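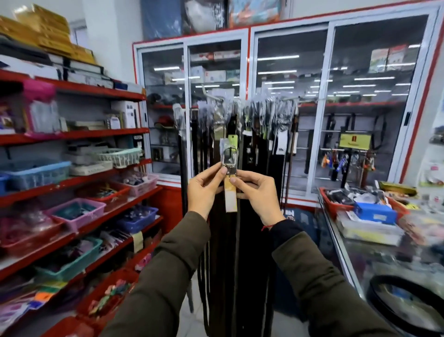
Ticket: Belts come up as wrong item after import of price list
Opened by: Duván Londoño
Product: Traltilska stock list, shop version
Supplier file: Brerden, belts and small leather goods
Opened: Jun 24, 2023
Priority: normal
Status: closed, with one open point (see the end)

Description of the problem

Good morning. I keep the stock of an accessories shop. We sell belts, caps, keychains, bangles and other small goods, but this ticket is for the belts only.

I imported the new Brerden price list into Traltilska. The import finished without an error message. After this, when I type the code of a belt with the Pellik buckle, the program opens a different article. It shows me "keeper loop, black", with the price of a keeper loop. A keeper loop is the small ring of leather where the end of the strap goes in. We do stock it, but it is very much cheaper than a belt, so the difference is not small.

With the older belts, the ones without Pellik buckle, the code opens the correct article. The caps and the bangles are also correct.

What I expected: I type the code from the tag and I see the belt.
What I get: I type the code from the tag and I see the keeper loop, or in some cases "article not found."

I must say that the tags in our shop are not all of one kind. Some are pale yellow, some lime-green, some white. The supplier changed the paper more than one time, and they hang mixed on the same rack. The buckles are still inside their plastic bags, because the customers scratch them with their keys and rings when they try the next one. I leave the plastic on until the sale. So to read a code I have to take the buckle in the hands and turn the tag around, and the plastic is wrinkled, and you can make a mistake in the reading. I did it slowly and I believe I read correctly.

Please tell me what you need from me.

Reply from Sandro Donati, Traltilska support

Hello Duván, thank you for the clear report. Could you please try these things and write the result under each one:

1. Type the code by hand, without the scanner.
2. Type the same code with a space removed or added, in case the import kept a space at the end.
3. Take one belt with each color of tag and tell me if the behavior is the same.
4. Open the Brerden file in the program you normally use and tell me what you see in the column "code".

Please do not import again for the moment. If the file is the problem, a second import will write over the same articles and then we cannot compare.

Log from Duván, first part

Point 1. By hand, same result. We do not have a scanner for the belts anyway, only for the boxed goods.

Point 2. Without space, same result. With a space at the end, "article not found." So I think there is no hidden space.

Point 3. I needed more time for this one. On the rack the straps hang so close together that you pull one belt and three come with it. I took belts down from the rack and looked at them on the glass counter, where the light is better. The counter was not free, because the tray with the bangles has its place there and the baskets too, so I worked in the part of the counter nearest to me.

The result by tag:

Pale yellow tag: opens the keeper loop.
Lime-green tag: opens the keeper loop for one belt, "article not found" for another.
White tag: correct article.

So it looked to me like the white tag is good and the others are bad. I was almost going to write you this as the conclusion. But then I tried also the belts which we keep rolled. These do not hang. We roll them and put them in the glass case, and they have a smaller label, close to the buckle end, so it does not disturb the shape when the belt is coiled.
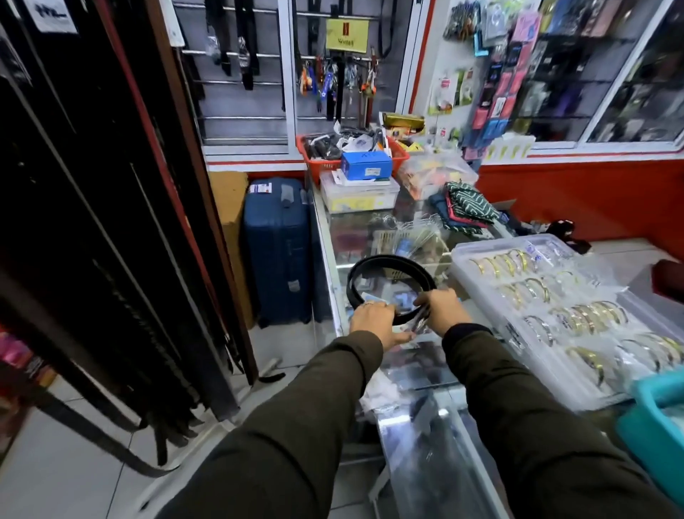

With the rolled ones I got mixed results too. One black belt opened correctly and the next one, same leather, same width, opened as keeper loop. I checked twice. Therefore the color of the paper is not the reason, or not the only reason.

Small remark for anybody who does the same work: if you unroll a belt to read something on the inner side, roll it again from the buckle end, with the shiny side out. I rolled one from the wrong end and it opened itself again in the case.

Point 4. I opened the file. In the column "code" I see numbers. Some are long and some are short. The belt which gives me the keeper loop has the code 4.30 on the back of its tag. In the file I do not find 4.30. I find 4.3, and I find it two times. One line is "belt, Pellik, 30 mm" and the other line is "keeper loop, black".

I did not see this before, because I searched in Traltilska and never in the file.

Reply from Sandro Donati

Duván, this is very useful, and I believe you found it. The file you have is a spreadsheet, and the column with the codes is formatted as numbers. For a spreadsheet, 4.30 and 4.3 are the same number, and it removes the zero at the end. So the belt 4.30 became 4.3, which is already the code of the keeper loop. When Traltilska meets the same code two times, it keeps the last line. In your file the keeper loop comes after the belt.

It also explains "article not found." Please look if those belts have a code like 4.20.

If the file from Brerden was already sent like this, then they have to correct it. If it was correct when it arrived, then the zero was lost when it was opened and saved on your side. Did you save the file before the import?

Log from Duván, second part

Yes, the not-found belts are 4.20. In the file they are 4.2, and we have no other article with 4.2, so there the program simply finds nothing.

About the saving: yes, I saved it. I deleted the lines of articles which we do not carry, for example the suspenders, and I saved. I downloaded the original again from the email and opened it in the simple text editor, and there I see 4.30 and 4.20, with the zero. So the fault was on my side and I am sorry for the first sentence of my ticket, where it sounds a little like your import was guilty.

And the white tags? I looked again. The white tags I had chosen have codes which do not end in zero. It was only chance. The pale yellow and lime-green ones I took were all Pellik, and Pellik codes always finish in zero. If I had taken other belts, I would have blamed another color.

Reply from Sandro Donati

No problem at all. Deleting lines before the import is a normal thing to do, and our help page says nothing about the zeros. I have asked for a note to be added.

Correction procedure:

Step A. Make a copy of the original file from the email. Keep the original closed.
Step B. In the spreadsheet program, do not open the copy with a double click. Use the import function and set the column "code" to text.
Step C. Delete the lines you do not need. Look at one Pellik line before you save and make sure it still says 4.30.
Step D. In Traltilska, choose "replace supplier list", not "add to supplier list". With "add", the wrong 4.3 stays.
Step E. Check some belts from the rack and some from the case against the screen.

Log from Duván, third part

Steps A to D done. The import finished in less than a minute.

For step E I went along the rack from left to right, and afterward to the case. The belts at the far end of the aisle are the difficult ones. Between the rack and the counter there is space for one person, and not for one person and a bag. I move the navy-blue bag every time I want to reach the last belts, and I put it back after.

Results: 4.30 opens the belt. 4.20 opens the belt. 4.3 opens the keeper loop, as it should. The rolled belts are correct too — also the one that I rolled from the wrong end.

The prices are the new ones. I compared them with the paper list which came together with the goods.
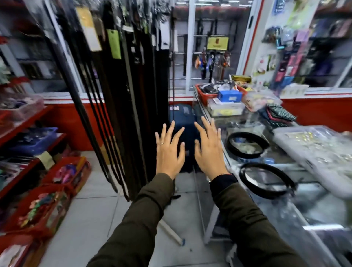 Remaining point: sales made with the wrong article

Before I noticed the problem, I sold 4 belts, and in the program they went out as keeper loops. The customers paid the right price, because I took it from the tag by eye and typed it. But the stock of keeper loops is now too low and the stock of belts too high. Is it better to correct each sale, or only to correct the stock?

Reply from Sandro Donati

If the money is right, correct only the stock. Use "stock adjustment" with the reason "wrong article" and write the number of this ticket in the comment. If you change the sales themselves, the daily totals will be closed a second time, and your accountant at Pellegrini will get two reports for the same day.

Reply from Duván Londoño

I did the adjustment and the stock is now correct for the belts. For the keeper loops I am still missing one piece. I think this is from December and has nothing to do with the import; I will look for it in the basket with the small packages on the counter, where such things usually end.

You can close the ticket. Please leave the missing keeper loop written as an open point, so I do not forget it. Thank you for the patience, also with my English.

Closed by Sandro Donati
Cause: zeros at the end of the codes removed by the spreadsheet program on saving
Solution: column "code" imported as text, supplier list replaced
Open point: one keeper loop, black, code 4.3, with the customer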